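Wirwood Motor Repair Project
Progress report, August 29, 2026

Hello again! The short version is that the small-motor work is moving along nicely, the bench is set up the way I wanted it, and I've spent less than I feared. The longer version follows, with apologies to anyone who only wanted the short one.

You'll remember the grant was for learning to take apart and rebuild the little wheel motors that people usually throw out. I've logged 40 motors since the start, and 134 hours at the table (my back can confirm).
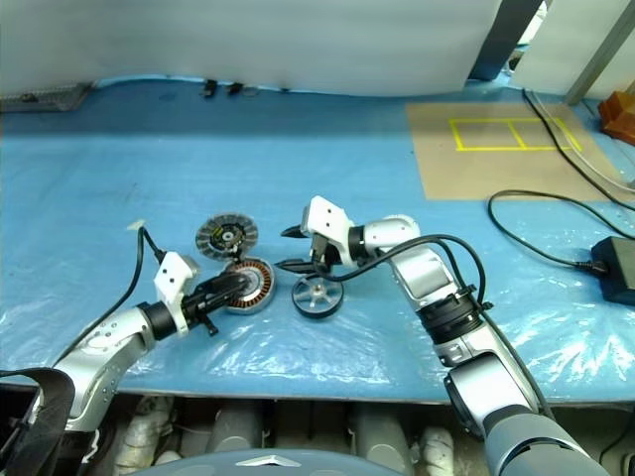
Stator and small spoked wheel on the covered work table.

Covering the blue top with clear plastic was the best cheap decision of the whole project. Grease and copper dust come up with the sheet, and I just put down a new one. It does wrinkle like mad, and small screws love to hide in the folds — I'm thinking of taping the edges tighter next time.

Money next. Spending so far is $3,718, most of it on bearings, pullers and a decent soldering station from Groltuditz. The bearings arrived late, but they're good ones and I'd order from there again.

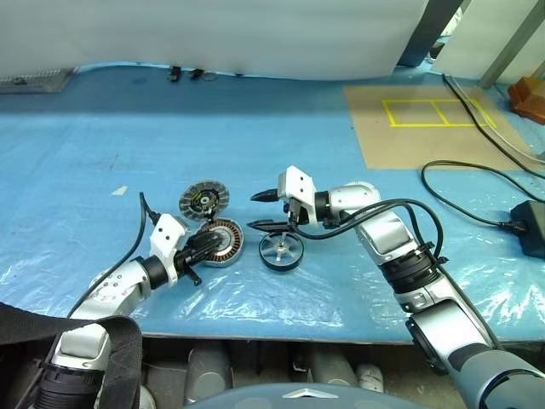

I've also settled on an order for laying things out, and I wish I'd done it from day one. Stator in the middle, the part with the slots behind it, wheel off to the right. When everything has its own spot I can leave a job for a week and come back without scratching my head.

Windings have been the big lesson. I used to think a burnt smell meant the motor was done for, but plenty of them only needed a new bearing and a good clean. I check the copper first now, then the hub, then the board in the cover, and I write it all down in the Ultasine log before touching a screwdriver.
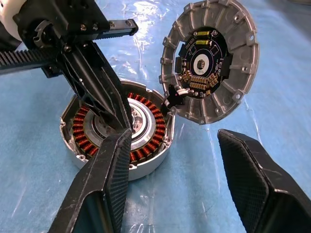
Boards are still my weak spot. I can swap a connector, but anything finer goes in the box for later, and there are 5 in that box right now. I'd love to put some of the remaining money toward a bench microscope if you're okay with that — Avotiņš has a used one listed and will hold it for me.

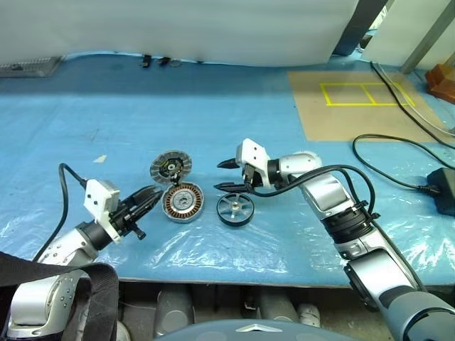
Between now and December I want to finish the written guide, clear that box of boards and get a second batch of wheels in. I'll send the receipts separately.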